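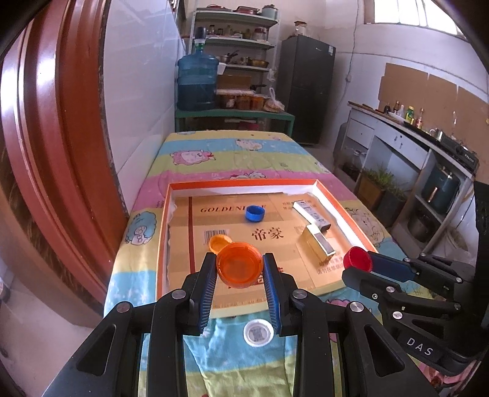

Orange cap, shallow tray, quilt with cartoon sheep.

Small Parts Sorting: Gallery

The pages in this section of Sketside deal with the sorting of small household items by hand, on whatever flat surface is to hand. The set on this page covers bottle caps and the odds and ends that tend to collect with them. The tray is a shallow orange one with a white inner rim, lined with a flattened piece of cigarette carton. The lining gives a flat base and can be replaced when it becomes creased.

Caps are grouped by colour first and by diameter second. Colour is the faster of the two and needs no measuring. The full collection stands at 147 caps, stored in screw-top jars and brought out in small lots. Anything that is not a cap is kept to the side of the tray until the caps have been dealt with.

Notes on the tray: a low rim is preferred. A rim higher than a cap's own depth makes it awkward to pick up items lying against the wall. Corners should be square and firmly folded, as caps on edge will roll into a soft corner and lodge there. The Rurkby pattern, given on the trays page, can be cut from a single sheet of card and needs no glue.

Lip-gloss tube with a clear square cap and a floral body. Blue, white, orange and red caps on the carton, and a Hello Kitty eraser box to the right.

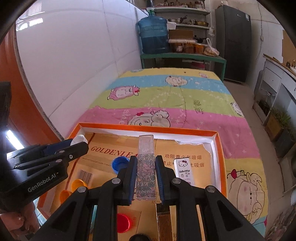
Should caps be washed before they are sorted?
Wash them first in warm water with a little washing-up liquid, then leave them open side down on a cloth until fully dry.

Long items such as tubes and pens take up more of the tray than their number suggests. They are best laid parallel to the long side. Boxes may stand upright if the base is sound.

Storage figures for reference. A jar from the Simerora range, filled level, takes 200 standard drinks caps. The wider Panganiban tub takes 378 of the same, or over 247 if large milk caps are mixed in. Neither should be packed down, as pressed caps nest into one another and are slow to separate.

Black cap, ribbed underside showing. Red, blue and orange-yellow caps in the tray, with a light blue marker lying diagonally.

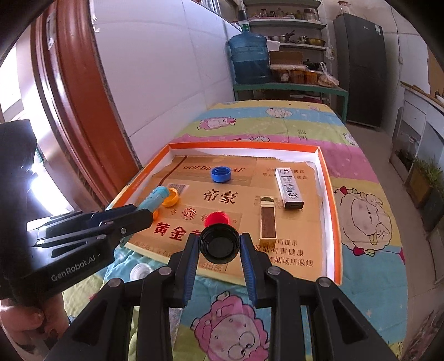 Black caps are kept as a separate group regardless of size. Dark blue and dark green are easily mistaken for black under a warm bulb, so doubtful ones are set aside and checked by a window in the morning. Lids without a thread are not counted as caps and go in the general tin.

Related pages: Trays and liners. Jars and tubs. Labels.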